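Snack Shelf Runs Out of Shelf

2018-10-30

The fourth-floor snack shelf at Stasiren has been declared full, six weeks after it was set up to hold "a few things from people's trips." The building manager has asked that no further biscuits be brought in until existing biscuits are dealt with.

The shelf began in September, when the Gado account team came home with more wafers than it could decently eat. Other teams took this as a challenge. By last week the supply had spread to the top of the printer, both windowsills and the chair we keep for visitors, who have been standing.

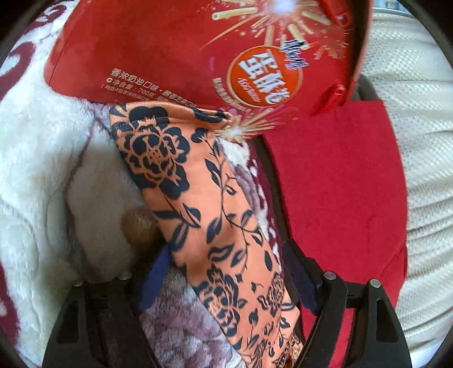
Stasiren Social Club | Fourth Floor News

An email to all staff on the subject ran to 600 words, 2 of which were "please" and "crumbs." It drew 14 replies, most of them asking whether the egg rolls were spoken for.

Under the new rules, anything opened must be finished within the week, and anything unopened goes to the swap table in the Zerken room on Tuesday at lunch. Sweets in gift packaging may not be kept "for decoration," a defense that one department has been using since the shelf went up. Savory items are exempt, there being only one bag of them.

The club has also looked into buying a proper cabinet. The model everyone liked, the Kiss, costs $1,232 before delivery and would not fit through the kitchen door. A second shelf is being considered instead. Supporters say it would solve the problem. The building manager says that was the argument for the first one.

Bring your own bag to the swap. The raisins are free to anyone who will take them.

Contact the Social Club | © 2018 Stasiren | Back to top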